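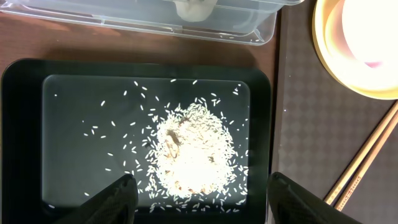

Darcy Kereama replied that rinsing makes no difference to how long cooked rice keeps, and that people should worry more about how fast it cools.

Forum: Home Kitchen > Batch Cooking
Topic: Cooked rice for the week, fridge or freezer?

runden_lane wrote:
Started cooking rice once for the whole week back in August. Long grain, rinsed, then spread out on a tray before it goes in the fridge. By day four it's hard and tastes like the fridge. Do I need to rinse more, or is it the storage?

Darcy Kereama wrote:
As I said, leave the rinsing alone. Rinsing is for surface starch. Spread it thin, get it in the fridge within the hour, and don't keep it four days. I freeze anything I won't eat by tomorrow.

tautahi82 wrote:
Disagree on freezing. I've tried it 3 times and got mush every time. Two days in the fridge, splash of water, microwave with a cover. Fine for fried rice too.

Rawiri Pomare wrote:
Mush means you put too much water in at the start. I cook mine a little dry and freeze it flat in bags. We did almost 12 cups last weekend when the family came over from Dredton. Reheated from frozen, no complaints.

tautahi82 wrote:
I measure the water. Same cup every time. Maybe it's the brand of rice.

runden_lane wrote:
What are you all storing it in? I don't like bags. I have the clear plastic boxes with lids.
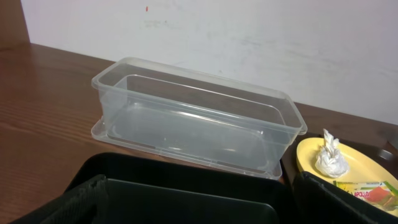 Page 2: Containers and reheating

Darcy Kereama wrote:
Boxes are OK if you keep the layer shallow. A deep box stays warm in the middle for a long time. Check the bottom to see if it's rated for the freezer.

Rawiri Pomare wrote:
I went off boxes. They crack when you twist them cold. Bags stack better and thaw faster.

erkix_pat wrote:
You can run the box under the tap for a few seconds first and it lets go. I've had the same set for years. One meal per box, label with the date, oldest in front.

tautahi82 wrote:
Still say fridge. But I only cook for one.

runden_lane wrote:
OK, going to try half and half. Less water for the freezer batch, two days max for the rest. Will post how it goes.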